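3.2 Plate-clearing task

The second task was chosen by the student team at Derkbridge as part of the Pilham course project. Items are moved one at a time between a round plate and the cloth beside it, using hand-held grippers with padded fingertips. The set holds oranges, dates, tomatoes and smaller round fruits, 10 items in all. Some items may be wrapped in clear plastic, which changes both their outline and the way they reflect light.
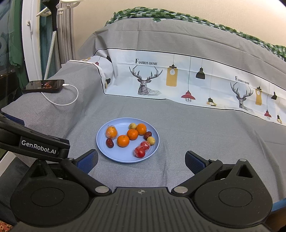
Operators were told to take items in any order and to open the fingers fully before each approach. We left the order free so that the recordings would not all follow the same path. Tõnu Vītola marked the start and end of every transfer by hand, and the labels were then loaded into Rillen, the course's annotation tool.

Dates gave the labelers the most trouble. They are small and dark, and next to a larger fruit they are easily missed. In the layout of Figure 2, one of the dates is partly hidden in this way.
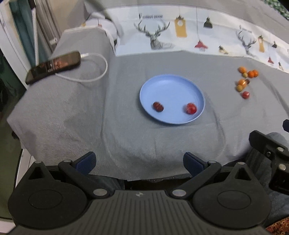
Figure 2. Layout with 2 items on the plate and 8 on the cloth to its right.

Layouts of this kind were labeled with the same item classes as full plates. Where two fruits touched, each was given its own outline, and hidden parts were not filled in. The Stetsiuk split described in Section 4 keeps all layouts from one session together.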